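Odside winter bedding and outerwear drive – working group minutes
Monday, 2 p.m.
12 shares 3 comments

Present: Saludo, Galang, Nyarko, Bai. Apologies: Pacheco.

1. Folding of quilted jackets
Current instruction: spread the jacket on the bed, smooth the body, lay the sleeves in, fold up from the hem. Galang asked that collars be folded last.

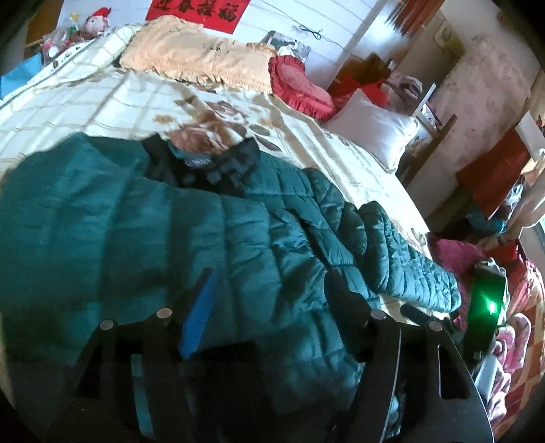
Mariama Nyarko disagreed and said a collar left until last makes the bundle too thick for the 80-liter bags. Trial of both methods agreed.

2. Storage
Ulero shelf is almost full. Bags limited to 88 until Cabanatuan confirms space. Vacuum bags not approved for padded items – loft does not recover evenly.
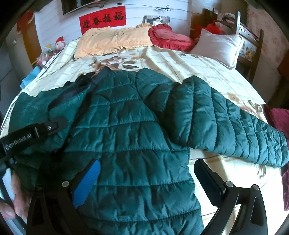 Zippers were taken next. Bai proposed closing them before folding. A front panel left folded back, with the plush lining showing, adds a layer on one side only. Agreed; Bai to amend the sheet.

3. Next meeting
July, time to be set by Saludo.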